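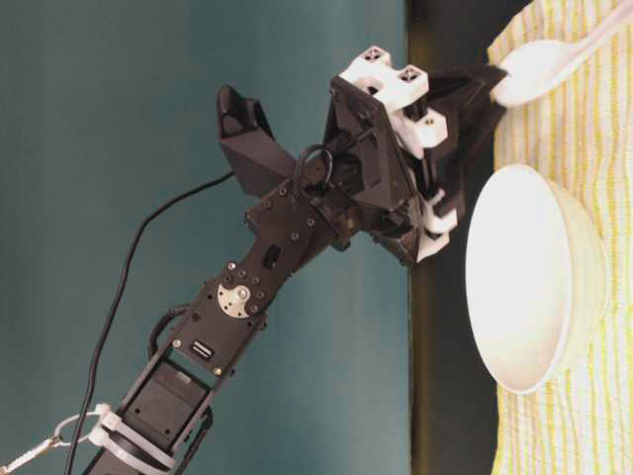
Report of a Visit to the Říha Distribution Center

On 4 July 2018, members of the Brimeo Warehouse Safety Forum visited the distribution center operated by Říha. The visit was arranged by Lowri Probert and hosted by the site operations manager, Mulugeta Lemma. Its purpose was to see how a busy site handles the reporting and repair of damage to pallet racking.

The building holds 690 bays of adjustable pallet racking. Mr. Lemma explained that the layout was changed in February, when two aisles were widened to suit a new type of reach truck. The load notices at the aisle ends were replaced at the same time, as the height of the first beam level had been altered. Members were shown the old and new notices side by side in the training room.

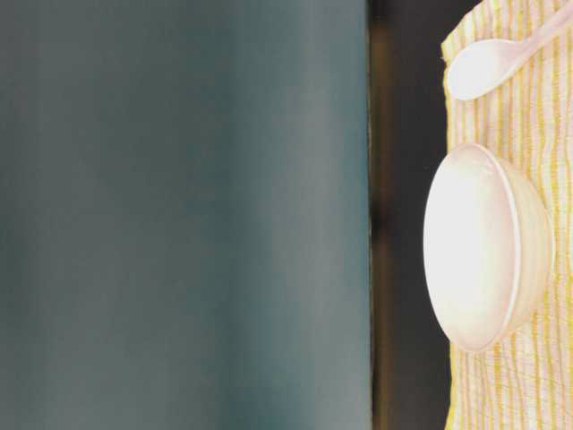 Each aisle is assigned to a shift supervisor, who completes a written check once a week. Damage is recorded by bay number and graded green, amber, or red. A bay graded red is unloaded at once and may not be used again until the repair has been signed off. Kaede Minami, who keeps the damage register, reported that 35 entries had been made in the current year. Most concerned the lower part of the uprights at the aisle ends, where trucks turn.

The group then walked the bulk storage area with Ynyr Dafis. Column guards have been fitted to the end frames, and members discussed whether floor-fixed barriers would have been a better choice. Mr. Dafis noted that barriers take up aisle space and that the trucks used in this area need the full width. Several members asked about missing beam locking clips. These are held in stock on site, and supervisors may replace them without raising a work order. Bent beams and uprights are always referred to the supplier.

Eleri Wogan asked how agency staff are told about the reporting procedure. It is covered in the first hour of induction, and a printed card is issued with the site pass.

The Forum thanks Říha for its hospitality. Copies of the weekly check sheet may be requested from Ms. Probert.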